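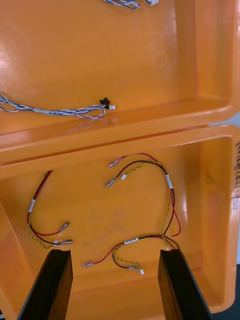
Wrist view over the two orange bins, fingers either side of the bottom harness.

Notebook > Bandara cell > Teleop demos > September

Back on the harness picks this morning, me on the leader arm and Pendo Rotich on the keyboard marking good and bad. We got 34 demos before lunch, and I'd keep all but 9 of them. The bad ones are nearly all me closing too early and then fishing around for a second try. I don't want the policy learning to fish!

The red/black/yellow-green ones are a pain when they lie across each other. The wires go every which way and on the wrist view I can't always tell which loop belongs to which harness. What helped was going for the stretch near the white label band, where the bundle stays together (the crimp ends swing around too much if you grab there). Pendo wants a few grabs from the other side too, for variety. Fine by me.

Glare off the plastic is still bad, worst on the left wall of the upper bin. Tried dropping exposure a bit, then the black wires went to mush, so I put it back. Ask Clornosbridge if they have the same bins in matte?

Arken's target is 2,000 demos and we're at 190, ugh. The blue and white cables come after this, same grip settings to start with.

To do: slow the leader gripper down a notch, re-zero the wrist before the afternoon run, send Tostel the morning's files.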